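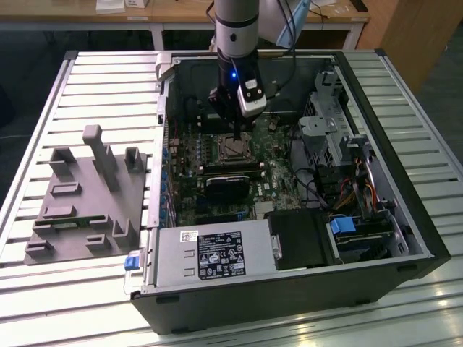

Fistach 的再版套装定价139欧元，里面是2张黑胶、一本小册子和一张印得过于鲜艳的海报。小册子开头写道，这支乐队“在被遗忘的地下闪耀了一整个时代”。我把这句话念给他们当年的鼓手听，他让我再念一遍，然后问我作者是谁。我说没有署名。

“那就对了。”他说。

我去见他，是想弄清楚一件小事：套装里所谓“失落的现场”到底录于哪里。Grulus，也就是出这套东西的厂牌，说是在 Bragança 的一场演出，观众挤到门外，电源跳闸，乐队在黑暗里把最后一首歌演完。收藏圈里转述这个故事的人很多，我没找到一个在场的。鼓手在场，至少他应该在场，所以我从他开始。

他现在不打鼓了，膝盖不好，左手腕也做过手术。他对采访没有抗拒，也没有热情，先问我会不会把他说成“传奇”。我说不会。他说上一个采访他的人也说不会。

## 关于那场演出

“我们去过 Bragança，这是真的。”他说，“五月，下雨，面包车的雨刷坏了一边，坏的刚好是司机那边。吉他手坐在副驾驶上，给司机讲前面有什么。”

那么停电呢？

“停过。可停电是在调音的时候。门还没开，里头只有我们和一个卖饮料的。跳闸以后我们坐在台边吃东西，吃完电就来了。要是非说我们在黑暗里演完了什么，那是演完了一份三明治。”

我给他放了套装第二张唱片的 B 面。他听得很认真，歪着头，手指在膝盖上跟了几小节，停下来，让我倒回去。第三遍的时候他说：“这个踩镲不是我的。”

我问他怎么确定。唱片的声音很糟，贝斯糊成一片，镲片听上去像有人在隔壁撕纸。

“我那副踩镲裂了一道，合起来有个尾巴，像漏气。那几年我没钱换。你听这个，干干净净的。而且我不会在那个地方开镲，我们为这个吵过架，主唱嫌它盖住他的词，后来我就一直闭着。这里是开的。”

这可以是个证据，也可以是一个老人对自己习惯的记忆，隔了半辈子。我把这层意思说得尽量委婉，他没有生气。“你可以不信我。”他说，“不过你得用同样的标准去不信他们。”

我同意这一点。Grulus 在回复我的邮件里说，母带盒上有手写的地名，“足以说明来源”。我请他们发一张母带盒的照片，他们说盒子在搬仓库时与磁带分开存放，目前不方便取出。我又问手写的地名是谁的字迹。这封信到我交稿时没有回音。

## 磁带是怎么来的

按小册子的说法，磁带是在 Dudonov 的地下室里找到的。Dudonov 是当年一间兼做排练和录音的小棚子，楼上修收音机，楼下租给乐队，按小时收钱。Fistach 唯一的一张正式唱片就在那里录完，这一点各方都没有争议。

争议在地下室。鼓手坚持说那里根本没有可以存磁带的地方。“墙一到冬天就往外渗水。我们的音箱都垫在砖头上。老板自己抠门得要命，磁带录完了，你不付钱买走，他下个礼拜就抹掉录别人。你觉得这种人会把我们的现场带子供起来吗？”

我提醒他，小册子里引用过一位“棚内工作人员”的回忆，说乐队常常把东西寄存在那里。

“棚里就老板和他的外甥。外甥管收钱。他要是记得我们，也是记得我们欠的那几个小时。”

那么磁带可能从哪里来？他想了一会儿，说当时跟他们同一天用棚的还有别的乐队，都翻唱同一批歌，谁也分不太清谁。“我们那阵子都想听上去像别人。你现在拿出一盘带子，里面有人用破音弹那几个和弦，说是我们，行；说是隔壁的，也行。”

这句话我觉得比小册子里所有的文字都有用。整个“失落乐队”的生意，有相当一部分就建立在这种相似上。没有名字的录音卖不动，有名字的可以卖，要是名字后面还跟着一场停电，就能装进硬壳盒子里卖。

当然，我也不认为鼓手的话就该照单全收。他跟前乐队的关系不好。主唱几年前拿到过一笔授权费，没有分给其他人，他提起来还是有气，而这次再版正是主唱签的字。一个没拿到钱的人说这东西是假的，读者有权把这层关系算进去。我当面问了他。

“没拿到钱，对。”他说，“拿到了钱，你就觉得我的耳朵可信了？”

我说那样我会问相反的问题。他点点头，去给自己续了水。

## 1000这个数字

正式的那张唱片，二手市场上的说法是“首版1000张”。卖家写，网店写，小册子也写。我问鼓手，他说当时从厂里拉回来的箱子，堆在贝斯手父母家的走廊里，走廊很窄，人还能侧着过去。

“最多1000张，那是合同上的。合同写的是上限，压多少按我们付多少钱算。我们付了多少？付到没钱为止。”

没有人留下付款单。贝斯手已经去世，他父母的房子也卖了。压片厂早就关门，账本下落不明。所以“1000张”是从一份合同的上限变成了一个事实，中间没有经过任何核对。如果实际数量更少，收藏者会很高兴，价格还能往上走；我猜这也是卖家们没有急着去查的一个理由。不过这只是猜测，我没有证据。

更让我感兴趣的是曲目。唱片上印了13首，鼓手说他们只录了十二首。

“最后那首是后来贴上去的。厂里说 B 面太短，不好看，让我们补。我们没钱再进棚，主唱就拿了一段排练时的带子，前后剪了剪，起了个名字。评论里现在说那首最‘先锋’。”

那首曲子我很熟。它没有歌词，开头有一阵嗡嗡的杂音，中间突然断掉，再从另一个速度开始。一篇流传很广的乐评说它“预言了后来十年的实验音乐”。

“断掉是因为有人来敲门，”他说，“收钱的。”

我问他是不是那个外甥。他说就是。

这个版本听上去太好了，好到我也起了疑心。跟停电的故事一样，它有一个巧妙的结尾，讲的人也显然讲过很多次。我回去以后把那段断点听了很多遍，断之前没有敲门声，也没有人说话。它可能被剪掉了，也可能从来就没有。我把这个结果在电话里告诉他，他沉默了一下，说：“那可能是另一盘带子。”

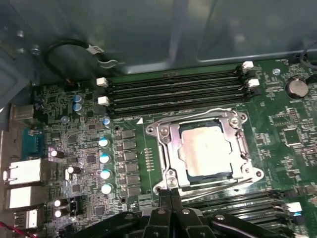

## 他愿意承认的

第二次见面他带来一个纸袋，里头有几张海报和一本乐队的流水账。流水账由贝斯手记，字很小，记得最勤的是汽油和琴弦。Bragança 那一页还在：油钱，饭钱，一根电源线，演出收入一栏写着“下次给”。

“下次给了吗？”

“没有下次。”

流水账上没有提到录音。没有租录音机的钱，也没有买磁带的钱，而这支乐队连换一个保险丝都要记。对我来说，这是到目前为止最有分量的一条。它仍然不能排除有观众私下录了音，或者场地自己有设备。鼓手觉得后一种可能很荒唐，他记得那个地方连监听都没有，主唱整晚在跑调，自己不知道。可录音里的主唱没有跑调。

我问他，如果把所有这些都放到一边，那张正式唱片到底好不好。

他没有马上回答。他说头两首是好的，真的好，录那两首的时候大家刚吃过饭，贝斯和鼓贴得很紧，他到现在听还能想起来自己的右脚怎么踩。第三首往后人就累了，棚费在走，谁都在看钟。“有一首我慢下来了，你能听出来，他们等了我一下。现在有人写文章说那是‘故意拖拍’。你爱怎么写都行，我当时就是饿。”

“刚才说刚吃过饭。”

“那是头两首。一录录到了半夜。”

我把这个也记下来了。他讲的时间有时对不上，前后说过两个不同的解散年份，把两次巡演揉成了一次，还把一件发生在鼓手身上的事说成了贝斯手的，后来自己改了回来。凡是能用流水账对的地方，我都用流水账；对不上的，我在这篇里没有采用。

## 再版之后

套装卖得不错，Grulus 说首批已经订完，正在考虑加印。我问他们加印时会不会在“现场”两个字后面加上一个问号，或者至少写明录音地点存疑。对方的回答是，“历史总有不同的讲述方式”。

我不喜欢这句话。讲述方式可以不同，一盘磁带录于某个晚上的某个房间，这件事只有一种情况。厂牌可以说不知道，很多认真做再版的人就是这么写的：来源不明，人员待考，欢迎来信。这样写，盒子照样卖得出去，可能少卖一点。

鼓手对加印没有意见。他只希望有人把小册子里他的照片换掉，那张照片里站着的是替他巡演过两个星期的另一个人，戴着他的帽子。

“他打得比我快。”他说，“你要写，可以写这个。”

我问他，那副干净的踩镲有没有可能就是这个人的。

他看着我，把手里的流水账翻到前面，又翻回来。替补的那两个星期，账上没有记，贝斯手那段时间也病了，记账的人换成了主唱，主唱只记了一行：“路上。”

“有可能。”他最后说，“那它就不在 Bragança，那天是我打的。但也可能真是 Fistach。没有我的 Fistach。”

我把这个可能性写进了给 Grulus 的第三封邮件，附上了踩镲那几秒的位置，请他们核对替补鼓手的巡演日程。自动回复说，他们会尽快处理。

*采访分两次进行，引语经受访者核对。本文完稿于2026年9月23日。*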